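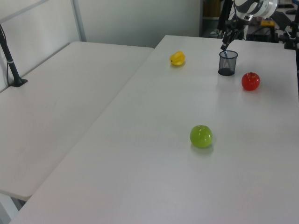

*Star fruit, two apples and a pen holder on a white table.*

# "I was selling certainty": a former football tipster on why he stopped

For four seasons he sold football predictions to strangers. His service, Gresta, sent out a list of weekend scores every week to people who paid a monthly fee, and at its busiest it had 185 subscribers. He closed it in May and now works in the ticket office at Edska, the second-division club he has followed since he was a boy. He agreed to talk on condition that his name was left out.

We met at the Sýkora, a café two streets from the ground in Triltura, at half past ten in the morning. He ordered tea and a cheese roll and asked whether I bet. I said I had put money on a cup final once.

"Did you win?"

I had.

"That's a pity," he said. "It's better to lose the first one."

His own first win came at nineteen, on a 2-1 away result that he had picked on a bus. He told his workmates about it, and the following week they asked him what he fancied. He gave them three scores and one came in. "They only talked about the one. I noticed that at the time and I didn't do anything about it for years."

Gresta began as a message group for those workmates. Then friends of theirs joined, and then people he had never met. He started charging when the group reached 38 members. He says he would have been happy to leave it free, but somebody asked why they should trust tips that cost nothing. "So I put a price on it and they trusted it more. Same tips, same bloke, same kitchen."

I asked how he made his picks. He said he did do some work. He read team news, kept a spreadsheet of goals scored and conceded, and watched as many matches as he could. He doesn't think it was all rubbish. "I knew more than most of them about the second division. I knew which keeper had a bad shoulder. But knowing that doesn't tell you it'll finish 1-0. An exact score is mostly luck and I was charging for exact scores."

The subscribers wanted exact scores, and they wanted them stated firmly. In his second season he tried adding a line at the bottom of each list saying how likely he thought each result was. He dropped it after two weekends. People wrote to complain that it sounded as if he wasn't sure.

"I wasn't sure. There's no way to be sure. But they'd paid, so I took the line out."

After that the messages became bolder. He started calling his favourite pick of the weekend the Banker, with a capital B. When a Banker came in, he posted screenshots of thank-you messages. When it lost, he wrote that the referee had been poor or that a striker had pulled up in the warm-up. Sometimes this was true. He now thinks he would have said it anyway.

He went back through every list last winter, when a long frost had postponed most of the local fixtures and he had little else to do. Over four seasons he had named 91 Bankers as exact scores. He had got 13 of them right.

"I sat there and did it twice, in case I'd missed a page. Thirteen. I'd have guessed double that. I really would, I'd have sworn to it."

He didn't close the service straight away, and he doesn't pretend otherwise. The money was useful and he told himself that subscribers were adults. What changed things was a message in March from a man who had been with him since the early days. The man wrote that he had put his holiday money on the Banker and lost it, and asked, quite politely, if there was a stronger one coming the next week.

"He wasn't angry with me. If he'd been angry I could have argued. He just wanted to know the next one."

He refunded that man three months' fees. In May, after the last round of matches, he sent everyone the full record, right and wrong, and said there would be no more lists. He expected abuse and got a little. Most people didn't reply. A few asked if he could recommend another tipster - one of them within the hour.

I asked whether he felt responsible for what people had lost. He took a while over that.

"Partly. I never took a bet off anyone, and I never had a deal with a bookmaker. Some do, they get paid when you sign up through their link, and I was offered that and said no. So I used to think I was one of the clean ones. But I told people I knew what was going to happen. If you say that often enough, somebody's going to act on it."

He would like anyone selling tips to have to publish every result, in one place, with nothing removed. He doesn't expect it to happen. In the meantime his advice to people who follow tipsters is to keep their own record on paper and write the picks down before kick-off. "Don't use their page for it. Pages get edited. I edited mine."

The job at Edska is mostly season tickets, away coaches and lost property. He gets recognised now and then by former subscribers in the queue, and they tend to ask him what the score will be. He tells them he doesn't know, and they laugh as though he is keeping it to himself.

He hasn't placed a bet since the spring. He still works out a score in his head before every home match, though, and he had one for the coming weekend. I asked what it was and he shook his head.

He finished his tea and went back to open the ticket window at noon.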